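Products > Planning packages > Counter and sink cells > Zetari Sink Package

Zetari Sink Package: planning and purchasing notes

The Zetari Sink Package is a simulation-first equipment bundle for buyers who intend to place a single robot arm at a kitchen counter and have it work in and over a sink. It consists of a simulated kitchen cell, a reach and clearance report, and a mounting specification. The arm itself is quoted separately. Customers who already own an arm may supply its model file and receive the same report.

The package is normally purchased before any cabinet or plumbing work is ordered. Changes to base position are made in the model at no charge until the layout is signed off. After sign-off, each revision is billed as a new report.

What the buyer supplies

A dimensioned drawing of the counter, the sink cut sheet, the height and position of the faucet, and the location of any wall cabinets. Window frames should be drawn if they project past the finished wall. Photographs are accepted as a supplement but are not used for dimensions. Small appliances that stay on the counter permanently should be listed with their footprint, including those outside the expected working area, as the arm may pass near them when it returns to its parked pose.

Sink geometry

Sinks cause more layout revisions than any other fixture. A gripper working inside a basin has to descend, close and withdraw without the wrist or forearm meeting the faucet, and the elbow has to go somewhere while this happens. Flat objects on the basin floor are harder than upright ones: the fingers need clearance on both sides, and a thin item offers little to hold. Deep or narrow recesses are modeled as separate volumes. The report gives a pass or fail for each recess, for the flat areas beside it, and for the rim.
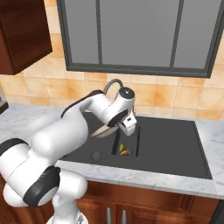
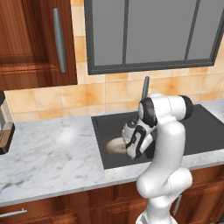
Zetari cell model, kitchen layout: arm over the sink, gripper pointed down.

Finishes are included in the model because camera-based picking is sensitive to them. A dark basin against a light stone counter gives different results from stainless steel on laminate, and pale items are tested against both. Buyers who have not chosen a countertop may request two finish sets.

Base position

The standard report evaluates 12 base positions and ranks them by reachable area. The top-ranked position is not always the one to buy. A base placed directly in front of the sink usually reaches well but blocks the lower cabinet doors and the place where a person would stand. Gwendolyn Lindgren, applications lead, recommends marking the base footprint on the floor with tape and leaving it there for a working week before signing off.

Items to budget separately

Arm and controller. Gripper and spare fingers. Floor plate or pedestal. Dedicated electrical circuit, if the site electrician requires one. Protective sleeve for the wrist; the Skavport sleeve fits most compact arms, but it adds to the outside diameter and must be declared before the clearance run. Safety assessment of the installed cell, which remains the responsibility of the site.

A common omission is the cost of access. If the pedestal is bolted down, cabinet doors behind it may need to be rehung or replaced with drawers, and the drain must still be serviceable. Allow for this in the first budget request.

Deliverables

Simulated cell file with editable object set, clearance report, ranked base positions, mounting specification, and 2 review calls. The object set may be extended with the buyer's own items if models are provided. Contact forces with wet or soft food items are approximated and should not be used to select a gripper without a bench test.

Lead time

A complete submission is returned in 11 working days. The period starts when the last drawing is received. Submissions without a sink cut sheet are held.

Ordering

Order code Zetari SP-800. Quotations: Xiomara Ridgeway. Drawing submissions and model file questions: Katalin Boros. Quotations issued in March are held at the same price through the end of June.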